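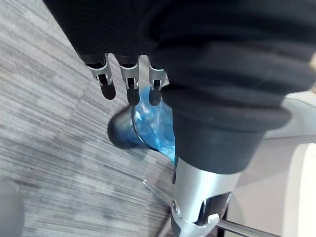

Fingers and cuff over the blue cup, seen from the wrist camera.

Section 2: Sleeve, wrist camera and your first cup

Hi, Trinh Sầm here. I wrote this part of the Stimo club guide after my own first month on the hand, so you're getting all the stuff I kept forgetting. Hakim Sumampouw checked the steps and made me add the cautions.

Before you start, sign out the arm in the Tundonell log and make sure the power switch is off.

1. Slide the black knit sleeve over the arm and smooth out any twists as you go.

2. Roll the end into a thick cuff. Keep the fabric clear of the finger joints — I once trapped a fold in there and spent my whole lunch picking threads out of the pins.

3. Bend each finger gently by hand. If one feels stiff, stop and come find Hakim or me.

4. Turn the power on, open Tivolberg and load profile 148. That's our practice profile, and it's nice and slow.

5. Pull up the wrist camera view. You want to see the fingertips and have a clear look at the cup. A bit of cuff in the view is fine!

6. Set the grip to 18 and bring the hand down over a plastic cup. Go in small moves and let the arm settle between them.

7. Close the fingers, lift a little, then set the cup back down. Save your run with your initials.

Caution: Keep your own fingers out of the hand any time the power is on, even if the screen says it's paused.

Caution: Don't tug on the thin rods near the wrist housing. Move the arm by its base.

Note: If you get error 1057, the camera has dropped out. Close Tivolberg, check the plug and open it again. If it comes back twice, write it in the log and switch over to Ham, our backup arm, which uses the same steps from 4 on.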